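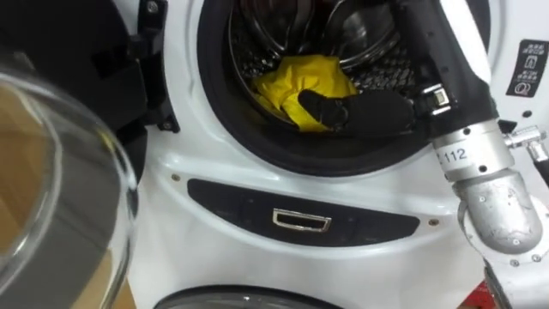

Lolthorpe F28 Front-Loading Washer

White, freestanding, door hinged on the left
Sold and delivered by Usuga Home Laundry

Overview

The F28 is the mid-size washer in the Lolthorpe range. It suits a household of three to five people and fits under a standard counter with the top panel left on. The drum is perforated stainless steel with raised lifter paddles that turn the load over during the wash. The door has a thick, clear glass bowl and closes against a black rubber gasket.

We have carried this model since February and it replaces the Floldale 20, which is no longer made. Parts for the Floldale are still available from our service desk.

Specifications

Width: 24 in
Depth with door closed: 25 in
Height: 33 1/2 in, feet adjustable by 1/2 in
Weight: 223 lb crated
Programs: Cotton, Mixed, Delicate, Wool, Quick 28, Rinse and Spin, Drum Clean
Water supply: cold and hot, hoses included
Finish: white

Loading

Open the door all the way before you load. Put items in one at a time and leave a hand's width of space at the top of the drum. Small things such as washcloths, socks and dusters tend to end up at the front, so push them well past the gasket before closing. An item caught between the gasket and the glass can cause a leak or mark the rubber.

Quick 28 is for lightly soiled loads, up to half a drum. Use Mixed for anything larger. Do not use Quick 28 for wool.

Care

Wipe the gasket and the inside of the glass after the last load of the day. Pull back the fold at the bottom of the gasket and check for coins and hair. Leave the door ajar for an hour or so – longer in a damp basement. Run Drum Clean once a month with no laundry in the machine.

Check the hinge screws once a year. If the door drops or needs lifting to latch, stop using the machine and call us. Replacement gaskets and hinges are made by Erier and are kept in stock.

Delivery and installation

Delivery is to the room of your choice on the ground floor. Stairs are extra and need to be booked ahead. Fredy Cuervo handles installation and will level the machine, connect the hoses and run a rinse before leaving. Shipping bolts must come out before first use. Keep them – you will need them if you move.

Warranty

Two years parts and labor, or 3,000 cycles, whichever comes first. Commercial use is not covered. For coin laundries and rental buildings, ask Lucero Sánchez at the sales desk about the heavy-duty version.

Page updated 20/12/2011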